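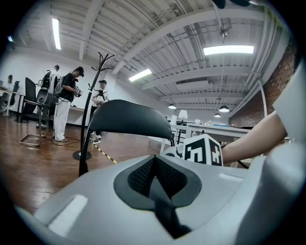
We have had the room on the second floor at Pildale since April, and I think it has now settled enough to write down what we did with it. A few people have asked me about the furniture, mostly about the chairs, and I keep giving different answers depending on what I remember that day. So I'm putting it all in one place.

The budget was 3000 dollars for everything that wasn't rent. That had to cover seating, somewhere to put coats, storage, and whatever went wrong. I wanted to spend most of it on chairs and as little as possible on anything else. Wanting Liang, who shares the lease with me, wanted to spend it on storage. We ended up in between, and I still think the chairs should have had more.

First the counter. The low white one along the wall was the easiest decision and we made it first. The wall there was useless for anything tall. I had pictured shelves up to the ceiling, but once we stood in the room it was clear they would make that side feel like a hallway. A low counter gives you a surface without closing anything in. You can put a bag on it, or a lunch, or a pile of mail. It came from a small office supply closeout and we paid 165 for it, and then we spent most of an afternoon getting it up the stairs. Measure your landing before you buy anything long. We measured the door and the wall and forgot the turn in the stairs, and had to stand the thing on its end and walk it around the corner an inch at a time.

The counter does collect clutter. I don't have a fix for that. Every couple of weeks I go along it with a bag and pick up what doesn't belong, and most of it is chargers and receipts. Wanting bought a tray for keys, and now there are keys in the tray and other things all around the tray.

The chairs are the part people want to hear about, so I'll take my time.

I started out wanting everything to match. I had a list of chairs from Vahidi that I liked, all the same model, all black, and I had priced them out. Then I sat in one at their showroom for the length of a phone call and my lower back was sore before I hung up. That was the end of the matching idea. After that I bought chairs the slow way, by sitting in them, and I told the others to do the same.

What we mostly kept to was the color. Black, apart from two small white ones. I can live with different shapes in one room if the color holds, and black hides a lot. It does show dust and it shows lint from sweaters, and in winter I expect I will be complaining about that.

The tall mesh-backed ones are the ones I would buy again. They're on a chrome sled base with no wheels. I was unsure about that at first. I had always worked in a chair that rolled, and for the first week I kept pushing off from the desk and going nowhere. But wheels had been a problem in our last place. People rolled back into the walkway and left the chair there, and I hit my shin on a chair base often enough that I had a mark. A sled base stays where you put it. If you want it somewhere else you have to stand up and move it, and most people then put it somewhere sensible.

The drawback is noise. Chrome on a hard floor makes a scrape you can hear in the hall. Felt pads help. I bought a cheap sheet of it and cut strips, and the first strips peeled off in a month. For the second round I wiped the metal down with rubbing alcohol, let it dry, pressed the strips on and left the chairs upside down overnight. Those have held so far.

The mesh is good in warm weather. It also needs vacuuming, which I didn't know. I use the brush attachment and go down the back in stripes. Crumbs get into the bottom edge, and I have no idea how crumbs get to the back of a chair.

Then there is the chair with the curved back, on the thin black metal frame. It is a visitor's chair, really. It's for sitting down for a short talk, or for holding your jacket while you decide if you're staying. It came from Clamix, a used furniture place out by the rail yard, and Tadeusz Brzozowska found it when he was there looking for a file cabinet. He texted me and asked if I wanted it, and I said yes without asking what it cost. It is light enough to lift with one hand and it ends up all over the room. At the end of the day I never find it where it was in the morning. I used to put it back. I've stopped doing that, and it doesn't seem to matter.

Zuzana Murín says it is the most comfortable chair we own. I can't sit in it for more than ten minutes. She is a good deal shorter than me and I suppose that's all it is. It made me think I should have asked people's heights before I bought anything, though I'm not sure how you bring that up.

The coat rack was a fight. A small one. I wanted hooks on the wall by the door. They're cheap, they take no floor space, and nothing tips over. But the lease says no holes without written permission, and permission took so long to come that we had been throwing coats over chairs for weeks. Rangi Gilchrist got tired of it and brought in a standing rack, the tall black kind with curled hooks at the top and a round base. He didn't ask. I came in one morning and it was there.

I was annoyed about it for a while and then I wasn't. It works. The round base is easier to live with than legs that stick out, and you can slide it over to sweep. It does have to be loaded evenly. Put two heavy winter coats on one side and it starts to lean, so we have a loose habit of going around it when we hang things up. Backpacks should not go on it at all. I have said this and I've written it on a card, and people still do it now and then. Mostly they just keep their packs on, which is fine by me.

The permission for wall hooks came through after all that, by the way. I have the letter in a drawer. The hooks are in the same drawer.

Desks I have less to say about. There's one near the wall with a chair pushed up to it, and I like having it at the side so that the middle of the floor stays open. In our last place we had the desks in a block in the center, which looked busy and meant everyone walked around the edges. Here it's the other way. People stand in the middle a lot more than I expected. They come in, stop near the coat rack, look at their phones, talk, and sit down later or don't. I had planned the whole room for people sitting. If I were starting again I would plan for standing too, and would want one high surface to lean on. The counter is too low for it.

Cables are still a mess. The outlets are on the wrong walls, and whatever you do, something has to cross the floor. I bought a flat rubber cover from Rundari that is meant to go over a cable and stay put. It was fine until it got warm, and then it curled up at the ends and became a bigger problem than the cable had been. I took it up again. At the moment the rule is that a cable on the floor runs close to something solid and gets picked up when you're finished with it. The rule is followed most of the time. Aqeel Jatoi has offered to put in a proper channel along the baseboard, and I have said yes, and we are waiting for a free afternoon.

What we spent, for the people who asked. Chairs took the largest share by far. The counter was 165. The rack was free to us, though I did try to pay Rangi for it and he wouldn't take anything. I held 500 back for repairs and mistakes, and there is a little of that left. The rubber cable cover came out of it, and so did the felt, both rounds, and a lamp I haven't mentioned which stopped working in a week and went back to the store.

Still on the list: a mat for wet shoes by the door, a better bin, the cable channel, and something for the window side in the late afternoon, when the sun gets low enough to be annoying at around four. Wanting has samples of blind fabric in three grays that look the same to me. She would like an answer by the end of the month, so I've hung them up next to each other and I look at them when I come in.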